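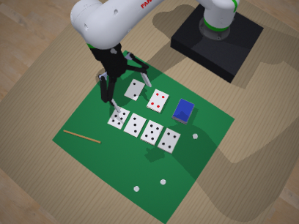 # Skorkeo Card Table Cell

The Skorkeo is a simulated robot cell, so there's no crate, no forklift and no arguing with the landlord about floor bolts. You get the arm on its black pedestal, a two-finger gripper, a table with a green felt mat, playing cards, a blue deck, some white chips and a thin wooden stick. It's a 194 MB download. I built the first version for my own use and then people kept asking for it, so now it has a page!

Most of what follows is about setup and upkeep. A simulated cell needs looking after too. It doesn't get dirty, but it drifts in its own way every time somebody nudges a value and saves over the good file (I've done this more than anyone).

## What's in the download

- the full cell: arm, pedestal, gripper, table, felt and room
- cards, deck, chips and stick as separate objects you can move or swap
- a fixed camera over the table and a wrist camera that travels with the gripper
- 7 saved arm poses, including home, park and a low hover over the deck
- a plain text settings file with a comment on every line
- the check script I use before each release

## Getting it running

Unpack it into an empty folder. Please don't unpack it over an older copy, because the old settings file will win and you'll spend an evening wondering why the fingers close backward. Open the cell, load the home pose, and let it sit for a few seconds before you send the arm anywhere. The cards start a hair above the felt and need to settle. If you grab one while it's still dropping, it skates off across the mat and takes its neighbors with it.

The physics runs at 1000 steps per second. I know that sounds greedy. I tried slower, and the cards started sinking into the felt at the corners, then popping out again like toast. Cards are the thinnest thing in the cell and they're the reason for almost every odd setting in it. If your computer is struggling, turn off the soft shadows first and leave the step rate alone.

Next, check the pedestal. The arm's round mounting flange should sit flush on top of the block. If you've moved the pedestal and the arm stayed where it was, you moved the shape and left the base frame behind. Undo, select the parent, and move that. Dalia Strazds at Melenville wrote me a very patient message about this one, and the parent is now called MOVE_THIS_ONE in capital letters.

## Squaring up the gripper

This is the part I'd do every time you change anything on the arm, even if you only touched a wrist offset. Load the deck hover pose and open the fingers all the way. Then switch to the wrist camera.
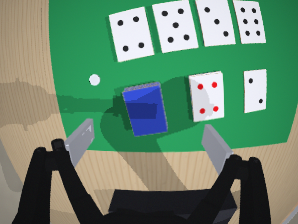 What you want is the deck sitting midway between the two gray fingertips, with clear felt on both sides of it. If it's closer to one finger, don't shift the deck to suit! Fix the wrist offset in the settings file and reload. Small steps, please. I change the last digit only, reload, look again, and keep going until I stop squinting.

Once it's centered, bring the fingers in slowly with the arm held still. They should meet the two sides of the deck together. If one touches early, the deck slides sideways before the grip closes, and then every pick after that is off by the same amount. It's easy to blame the planner for this (I did, for most of April) when all that's wrong is one finger's zero position.

Grip force is set to 35 on the slider, which is right for the deck and too much for a single card. For single cards I drag one to the edge of the mat before trying to pinch it. Picking a card flat off the felt is a miserable job for these fingers and I don't recommend it as your first task. Start with the deck, then the stick. The chips are harder than they look as well, being flat little discs, so save those until you trust your heights.

## Looking after it

My routine is short, and I run it before I change anything I'd be sad to lose.

1. Copy the settings file and put the month in the name.
2. Load each saved pose in turn and watch the arm travel between them. A pose that used to be smooth and now takes a long swing around has usually picked up a flipped joint.
3. Open and close the gripper with nothing in it. Both sides of the linkage should move together.
4. Step through the wrist camera views and look for parts poking through other parts.
5. Reset the objects and let them settle again.
6. Run the check script and read what it prints, all of it, including the yellow lines.

Step 4 catches the most. The linkage has a lot of small bars and knuckles, and if you swap in different fingertips it's very easy to end up with one buried in its own mount. It'll still run. It'll also shake like mad as soon as you close on something.

For the camera check, I swing the gripper off beyond the table and look back toward it. The lens is wide, so walls and floor bend quite a lot out there. That bending is in the lens settings on purpose, and if you'd like straight walls there's a switch for it, marked "flat view." 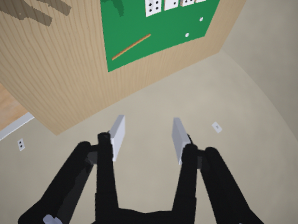 *Wrist camera, gripper open and off the felt, table ahead.*

## Repairs I get asked about

**The arm sags when I press play.** The joint holding gains have gone to zero. Paste the block back in from the backup settings file that comes with the download.

**The fingers chatter on the deck.** Drop the grip force a little, then check the fingertip pads for overlap. If you've changed the step rate, put it back.

**Cards are stuck together.** They were saved while touching. Reset the objects, and leave a sliver of space if you lay out your own row.

**Everything is too dark over one side of the mat.** The arm throws a big shadow on the felt in some poses. Move the light toward the pedestal or soften it. Albane Besnard uses a second weak light over the far corner, and I liked her version so much that it's in the settings file now, switched off by default.

**Can I fit another gripper?** Yes, as long as you keep the flange where it is. The Herano fingertip set drops straight in. The longer Kaewmanee set needs the hover pose raised, and you'll have to do the squaring up again from the start.

If yours is doing something that isn't on the list, send me the settings file and the name of the pose it happens in. Mornings are best, before I've opened my own copy and broken something.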